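Fio sobre teleoperação em simulação, com números e com os erros que cometemos em Colombo. Quem só quer a configuração pode saltar para o 5.

1. Tarefa: pegar numa caneca, levantá-la e mantê-la no ar até o operador fechar o episódio. Tudo em simulação. O projeto chama-se Koklow e as demonstrações são feitas à distância, com um comando de seis eixos na mesa do operador.

2. Meta inicial: 350 demonstrações aproveitáveis. Conta como aproveitável o episódio em que a caneca fica suspensa sem escorregar e em que o operador não passou pelo limite de nenhuma junta.

3. O comando manda velocidades cartesianas para a garra, não ângulos. A cinemática inversa resolve o resto. Consequência: o operador pensa na ponta e esquece o cotovelo, e o cotovelo aparece depois nos dados com poses que ninguém pediu.

4. Corrigimos com um termo de postura no espaço nulo, ganho baixo. Com ganho alto o braço "puxa" contra a mão do operador e as trajetórias ficam aos degraus.
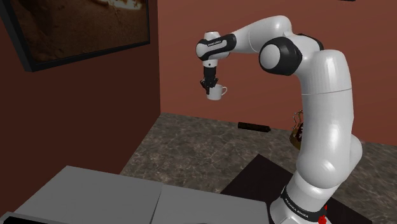

Paora Gilchrist: E por que não ensinar à mão? Com guiamento cinestésico o operador sente o contacto, e no comando só o vê num ecrã. Em Skuvport largámos a teleoperação por causa disso.

Resposta ao Paora: em hardware, de acordo. Em simulação não há braço para agarrar, e montar uma réplica passiva só para isto custava-nos mais tempo do que a recolha inteira. Fica a perda da força. Compensamos em parte com vibração no comando quando a força normal nos dedos passa do limiar.

5. Configuração atual: registo das juntas, da pose da garra e da abertura dos dedos, tudo com o mesmo relógio. Zona morta no comando. Filtro passa-baixo só na rotação - na translação, o atraso notava-se logo na aproximação à asa.

6. Operadores: 2, em turnos de 18 episódios com pausa. Acima disso a aproximação fica mais rápida e o fecho da garra mais descuidado. Vê-se bem no histograma da velocidade vertical antes do contacto.

7. A Ro-un Kwon reviu os episódios e cortou cerca de 8 por cento. Quase todos pelo mesmo motivo: o operador para, hesita, e a política aprende a hesitar. Pausas longas passaram a ser aparadas antes do treino.

8. Falta variar a orientação da asa de forma controlada. Até agora era sorteada, e o sorteio deixou buracos. O próximo lote usa uma grelha fixa.

9. O script de aparar pausas vai para o repositório da Amwood em setembro, com a documentação do formato. O comando pode ser trocado por outro qualquer, desde que publique velocidades no mesmo tópico.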